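3.2 Table linen and the length of the meal

Draft section, 1 November 2021. Numbers still to be checked against the diary sheets. 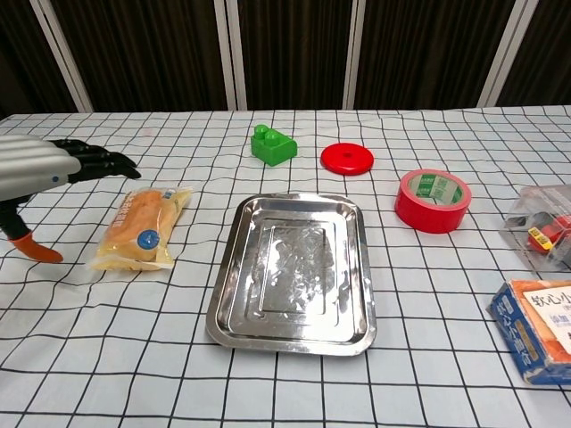 Figure 4. White tablecloth with a thin black grid, slightly wrinkled.

We asked households in Stitalitz and Kamilano to keep a meal diary in June. 245 evening meals written up in full, the rest left out (no end time, or the page on table covering blank). Three kinds of covering in the diaries: plain cloth, patterned cloth, bare table. Mats were put in with bare table. This is not ideal, see 3.4.

Main finding first. Meals on a cloth ran longer than meals on a bare table, by 7 minutes on average. The gap held in both towns and was wider in Kamilano. It did not hold for households with children under 5, where the meal was short whatever was on the table. Plain or patterned made no difference to length that we could find.

Why longer is harder to say. One reading is that people put a cloth down when they already mean to sit for a while, so the cloth marks the long meal and does not cause it. The diaries lean this way. Cloths came out for guests, for birthdays, for a roast. Take those meals out and the gap shrinks to 3 minutes, which is small, and we would not want to build much on it.

Second reading, from the Um study of canteens: a covered table is quieter. Less clatter, people talk more, stay put. We had no sound measures so cannot test this. A few diary keepers did write about noise without being asked, mostly to complain about chairs.

Washing came up far more than we expected. Many of the households that owned a cloth and did not use it gave laundry as the reason, or ironing. Several kept a "good" cloth that had not left the drawer all month. Patterned cloths were used more often on ordinary evenings than plain white ones, and the usual comment was that a stain shows less. Grids and checks were named most, florals next. Creases bothered the older diary keepers and hardly anyone else.

There is a problem with how we asked. The Kindico diary form has one tick box for covering, at the top, filled in before the meal. Some people laid the cloth afterwards for pudding, or took it off half way through, and the form has no place for that. Where a note was written in the margin we followed the note. Where there was none we went with the box. The wording has since been changed for the second round, but teh June sheets stand as they are.

Seating is dealt with in 3.3.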